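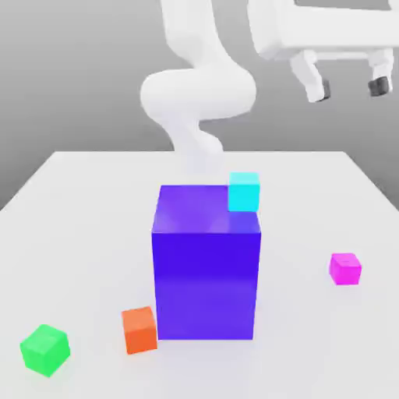
Simulated view: small cyan cube on top of a larger block, with three more small cubes on the table.

Home | Guides | Consular Events | Contact

16 April 2025 - Grokthorpe Help Desk

Section 2: Setting up overseas guest registration

Tindis is the form package the Mollah community office uses to register citizens abroad for national day ceremonies. The sales sheet calls setup instant. Allow 40 minutes, and longer if your guest list came out of Preler.

1. Sign in with the event account. Your personal login will open the same pages but won't save the changes.

2. Choose New Ceremony and enter the venue as it appears on the invitation. The address lookup guesses badly with consulate compounds, so type over whatever it offers.

3. Set the time zone by hand. "Detect automatically" uses the zone of the person filling in the form, and that person may be in another country.

4. Import the guest list. Family names and given names must be in separate columns. For guests with a single name, put it in the given name column and leave the other blank.

Note: The import screen reports "All records accepted" even when it has dropped some. In our March test, 23 rows went missing under that message. Compare the totals yourself.

5. Add the ceremony roles - flag party, choir, readers - under Participants. A guest can hold 2 roles at most.

6. Send a test invitation to an address outside your office and open it on a phone.

Caution: Do not turn on "Smart Document Check." It is supposed to confirm that a passport is current, but it only looks at the length of the number. Staff at the gate still have to read the document.

7. Press Publish. Changes made after this go out to every guest as a new email, including spelling fixes.

If the form shows a blank page after publishing, clear the browser cache and sign in again. The built-in repair tool has yet to fix this for us.

Filed under: Citizens Abroad, Event Forms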